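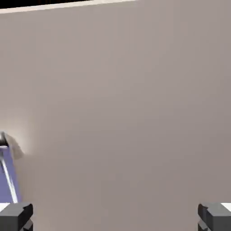 What does Cendov do?

Cendov is a motion planner and controller for arms with a two-finger gripper. It takes a goal, a model of the arm and a model of the workspace, and it sends joint commands at a fixed rate until the goal is met or a limit is hit. It is written and maintained by Flandus.

How is it different from Issa?

Issa is the simulator. Cendov runs against Issa or against a real arm, and the planner code is the same in both cases. Only the driver changes. Most users install both.

Do I need Issa if I already have another simulator?

No. Any simulator that can accept joint targets and return joint states will work. You will have to write a driver, and the one for Issa is a good place to start. Camera images are optional for the planner but required for the perception module.

What does the wrist camera see in Issa?

Whatever is ahead of the gripper, along with the fingers themselves. With the gripper open, the fingers sit in the lower corners of the view, dark gray and blocky, with a wide gap between them. Close to a large flat surface, most of the view can be one plain color. Depth from texture is not reliable in that situation, so use the simulated depth channel or move back before you call the detector.

The detector misses an object at the side of the image. Is this a bug?

Usually not. By default, detections that touch the image border are dropped, and an object that shows only as a sliver at the left or right edge will not be reported. Set keep_border to true to get them. The pose estimate for such an object will be poor, and the planner should not be asked to grasp from it.

Can I mask out the gripper?

Yes. The mask is built from the arm model and the current joint state, so it follows the fingers as they open and close. If you change the fingers, update the model too. An old mask will hide the wrong pixels.

Why does my planner time out?

The usual cause is a goal that can't be reached without a collision. Run the check command first, which tests the goal pose alone and returns in a few milliseconds. If the goal passes, raise the sample limit. The default is 3,000 samples, and narrow spaces often need more.

Can I replay a run?

Yes. Every run writes a log with commands, states and images. Open it in Dosano, our log viewer, and step through by time or by control tick. Logs from version 7 and later open directly. Older logs must be converted with the script in the tools folder.

How well is the planner tested?

The nightly suite has 3,225 planning problems, all run in Issa. A release is held if any problem that passed in the last release now fails. A smaller set of 74 problems is run on a real arm before each release.

Will a policy tuned in simulation work on my robot?

It may need more tuning. Colors and lighting in Issa are simple, with flat shading and soft gradients, and a detector trained only on those images will often do worse on a real camera. Controller gains carry over better, but start at low speed.

Which grippers are supported?

Parallel two-finger grippers. Suction tools can be driven through the plain output interface, without grasp planning.

Who do I contact about a license?

Write to Henk Verschueren at the Flandus office. Please include the arm model and the number of seats.

Contact | Copyright Flandus | Back to top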